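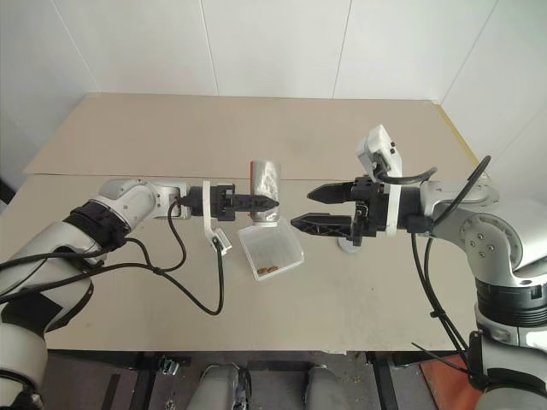

Give small farmers a say in the seed

I spent most of May in Urkine, a rice village on the dry side of the hills, and I came home a believer in the community seed bank.

The rains were late again this year. Families who had put all their savings into one fast-growing variety lost the first planting and had no money for another. But a good number of their neighbors had borrowed Choo, an old local rice that can sit in dry ground and wait, and their fields were green! You pay the bank back after harvest, two sacks for every one you take, and the extra goes to whoever needs it next.

What I love is how much choice it gives people. The shed holds five kinds of rice, and a farmer can walk in, run the grain through her fingers, ask who grew it and on what soil, and change her mind. Try doing that with a sealed bag from town.

Governments like big things, dams and canals mostly, and some of those are badly needed. Still, the Urkine shed cost 2000 dollars, roof included. Surely every farming district can find that much in its budget, and a bit more for a dry floor and decent jars. Cosen, the next village over, is already clearing a spot for its own, and I can't wait to go back and see what they plant.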